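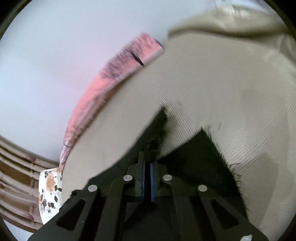
Page last changed: 23rd June

How Tall Is the Water Tower? Modeling a Height We Couldn't Measure
Project report, Math Modeling, second semester

Why I picked this

Our class had to choose one quantity that you can't get at with a tape measure and find it anyway, using math we already had. My first idea was the volume of the pond behind the Mercado parking lot, but that would have needed a boat. So I went for the water tower on Kulletti Hill. I walk past it every morning and I've always wondered how tall it is (my guess before starting was 180 feet, so keep that in mind for later).

The catch is that the tower has a fence around it. You can't walk up to the base, which kills the easy version of the problem where you stand a known distance away, look up, and take the tangent. I didn't figure this out until I was standing at the fence with my protractor, feeling a little silly.

The two-angle method

The way around it is to measure the angle to the top from two spots in a straight line with the tower, and measure only the distance between the spots. Call the far angle A, the near angle B, and the distance between the spots d. If x is the unknown distance from the near spot to the point right under the top, you get

tan B = h / x
tan A = h / (x + d)

Solve the first for x, put it in the second, and you end up with

h = d (tan A)(tan B) / (tan B – tan A)

It took me most of a class period to get there because I kept losing a minus sign. I checked it on the school flagpole first, where I could walk right up to the base and do it the easy way too. The two answers were within a foot of each other, which was good enough for me to go ahead.

Building the clinometer

I made mine from a plastic protractor, a drinking straw, a piece of string and a metal washer. You tape the straw along the flat edge, hang the washer from the center hole, look through the straw at the top of the thing, and read where the string crosses. The angle you want is 90 minus the reading. I wrote that on the back in marker after getting it wrong twice!

My first version swung all over the place in the wind. The second one has a heavier washer, and I waited for it to stop before pinching the string against the protractor. Much better.

Collecting the data

I did a practice round in February and threw all of it out – the ground was icy and I couldn't hold still. The real measurements came later in spring from the flat stretch of Andik Road, which points almost straight at the tower. I borrowed a long tape from the gym and marked my two spots with chalk, 200 feet apart.

At each spot I took 15 readings. That sounds like a lot, but they go fast, and I wanted a decent average because my protractor only shows whole degrees. Then I added my eye height, 5 feet, at the end, which the formula doesn't do for you.

Far spot, average angle: 24.4 degrees
Near spot, average angle: 37.5 degrees

Results

Putting those in gives a little over 221 feet, and adding the 5 feet for my eyes makes it 226. So my 180 guess was way off, and I think that's because the tower is so wide at the top that it looks squashed.

How much should you trust it?

Less than I wanted to. The scary part of the formula is the bottom, tan B – tan A. The two tangents are pretty close together, so when you subtract them a small mistake in either angle gets blown up. I tried changing the near angle by one degree up and leaving the far one alone, and the height dropped by around 20 feet. From one degree! On the flagpole with the easy method, a one degree mistake barely mattered.

Averaging helps with the random wobble in my hands. It doesn't help if the straw is taped on a bit crooked, since then every single reading is off the same way. I also assumed that Andik Road is level, and I never tested that. It looks level, but so do lots of roads.

What I'd do differently

I would put the two spots farther apart. I played with this in a spreadsheet, and when d is bigger the angles spread out and the answer calms down a lot. The road has room for it too, I just ran out of tape and didn't think to move it along and keep going. I'd also try a third spot, so I'd have three pairs to compare.

My lab partner for the next unit wants to do the Masness footbridge, where you can't get underneath at all. I think the same setup works if we stay on one bank, but we'd need to know how high the bank is above the water, and I haven't worked that part out yet.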